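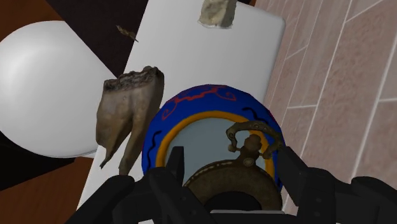

Home | Products | Technical Data | News | Contact

Posted in: Press Releases, Wall & Floor

Grultell Adds Narrow-Joint Wall Grout to Anik Line

MEMELVILLE – Grultell will begin shipping Anik W, a cement-based grout for interior wall tile, in February. The product is made for joints up to 6 mm wide and replaces the company's earlier wall grout, which was limited to narrower joints and sold only in large bags.

Anik W is supplied as a dry powder and mixed with clean water. Mixed grout remains workable for 50 minutes at room temperature. Tile can be wiped down with a damp sponge once the joint surface has firmed up, and the wall may be exposed to splashing water after two days. The grout is not intended for floors, pools or exterior walls, which remain covered by Anik F.

The new formula uses a finer sand than the floor grade. According to Roxana Dumitrescu, product manager for the Anik line, the change was made after installers reported scratching on glazed tile during cleanup.

"The coarse fraction was the problem, so we took it out," Dumitrescu said. "Shrinkage went up slightly as a result, and the binder content was adjusted to bring it back down. The mixing ratio is different from the old product. Installers should read the bag before they start."

The grout comes in eight colors, mostly light neutrals chosen for beige, pink and gray tile. Color strips are available from dealers on request. Finished color depends on the amount of mixing water and on drying conditions, and a test area is recommended.
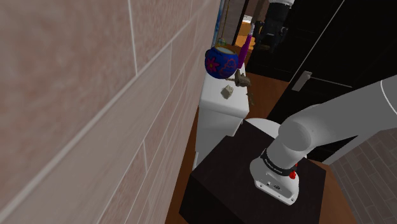

Pinkish-beige rectangular wall tile with lighter grout lines.

Production takes place at the Hodoroagă plant, where a second blending unit has been installed. Existing stock of the earlier grout will be sold until it runs out. The two products should not be mixed or used on the same wall.

Data sheets and safety sheets can be requested from Roxana Olteanu, Technical Service, Grultell, Memelville. Phone support is open until 6 p.m., except on Wednesday.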